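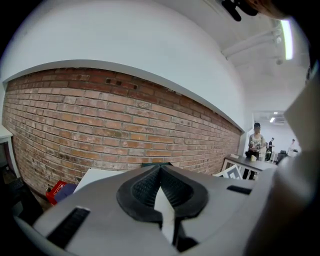

Matariki community day: site safety checklist

Site: Wihongi Hall and the lower field
Checked by: Bevan Tomoana
Checked with: Paora McPhee (programme)
Walk-round: 28th May, morning
Expected numbers: 120 seated in the hall, more on the field through the afternoon

Key: OK / Fix before the day / Not applicable

1. Entrances and exits

Main doors open fully and stay open on the hooks — OK
Side door to the car park — Fix before the day. The bolt sticks. Paora got it open with a shoulder, but an older person would struggle.
Exit signs lit — OK
Aisle width with chairs set out — OK. Keep the pōwhiri space at the front clear until the guests are seated, then bring the last two rows forward. Please don't put pushchairs in the side aisle. Last year they ended up three deep by the kitchen hatch.
Ramp and handrail — OK

2. Hall interior

Stage steps — Fix. White tape on the edges has worn off the bottom two. The kapa haka groups come down these in bare feet, so check for splinters at the same time.
Stage floor swept and free of staples — Fix. Several staples left from the last display.
Display boards for the star panels and family photographs — OK once weighted. Two sandbags per board.
Remembrance table — Battery candles only inside the hall. Families may bring names and photographs up at any time, so leave room for people to stand without blocking the stage steps.
Heaters — OK. Nothing to be hung within a metre of them, including cloaks and costumes.

3. Electrical

Extension leads tested and tagged — Fix. One lead has an old tag. I have taken it out of the box.
Sound desk (Cutard) — OK. Leads to the stage need matting where they cross the walkway.
Projector — OK
Outdoor sockets — Not applicable. We are not using them this year. The food stalls bring gas.

4. Food and hāngī

Pit position — OK. Well clear of the fence and the trees.
Barrier round the pit — Fix. We have posts but no rope.
Fire permission — Applied for, reply not in yet. Paora is chasing. No permission, no pit, and we fall back on the kitchen ovens.
Hand-washing point by the serving tables — Fix. Needs a second water container.
Allergy labels — Brellari are doing the soup and fry bread and will label their own. Everyone else must use the cards in the kitchen drawer.
Gas bottles upright and secured — Check on the day, before any stall lights up.

5. Field and evening walk

Ground — Soft by the lower gate. No vehicles past the cones.
Lighting on the path to the viewing spot — Fix. There are 38 solar lights in the shed and a good few don't come on. Charge them and sort them the week before.
Lost children point — Ulo tent, beside the hall doors. Sign needed in Māori and English.

6. First aid

Main kit — OK, restocked in May
Burns dressings — Fix. None in the kit. Needed for the hāngī crew.
Named first aider for the evening walk — Still to be confirmed

Comments

The hall limit is 136, and that includes performers and helpers. Two kapa haka groups waiting inside at once would take us over, so the second group should wait in the classroom next door and come in as the first goes off.

I'd like the side door done first. The rest can be finished at the working bee — bring gloves and a drill if you have one.

Second walk-round to be done the evening before, once the chairs and boards are in.

Signed: B. Tomoana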